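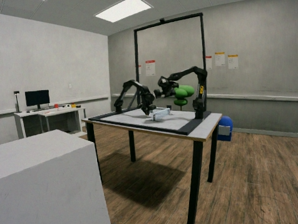
12/15/19

Up at six to get the second batch of bread in before church. The oven is running hot again. I set it to 375 and took ten minutes off the time and the bottoms still came out dark. Sigita Vasiliauskas took two loaves anyway and said her husband prefers them that way. She paid for one and I told her to forget the other.

Snow started a little after nine. It didn't stick to the road but the yard is white as far as the fence. I brought in enough wood for two days and stacked it by the back door. The tarp over the pile has a tear near the corner now, so the top row is wet. I'll need a new one before January.

I finally went through the box of papers from Mom's apartment. I had been putting it off since August. Most of it was what I expected: gas bills, warranty cards for things she no longer owned, church bulletins with phone numbers written in the margins. The good find was the envelope with the letters from Aunt Grigaitė. There are 34 of them, the earliest from when Mom was still in school. My reading is slow and I got through four. One is almost all about a goose that got out and was found at the neighbor's. Another asks whether Mom received the wool, and whether the green was too bright. I remember a green sweater. I wonder if it was the same wool.

The letters are from Plostska, which I had been spelling wrong all these years. I wrote it inside the cover of the family book so the kids will have it right.

There was also a bank book with a last balance of $186. I'll call them tomorrow and ask if the account was ever closed. I expect it was.

Paid the heating bill, $705, for the two months together. Last year it was less for the same stretch, but we had a warmer fall. The furnace man said in August the filter should be changed every three months and I haven't done it once. Put it on the list.

Lunch was soup from the freezer. Afterward I slept in the chair for almost an hour and woke up with a stiff neck.

Called Peter at four. He and the girls are driving down on the 23rd if the roads are clear, and staying three nights. Ella doesn't eat meat now. I asked what she does eat and he said noodles, cheese, and most kinds of potato, so I can manage. I need to find the air mattress. It could be in the attic or it could be at his house, and he thinks it's at mine.

Wrote out the Christmas cards through the letter M. Ran out of stamps at Lindgren, no, before that, at Kessler. I'll buy another book when I go in for the tarp.

Knee was all right today, even on the basement stairs. I did the exercises in the morning and skipped them tonight.

Snow has stopped. I left the porch light on for the boy who brings the paper, and the shovel is inside the door.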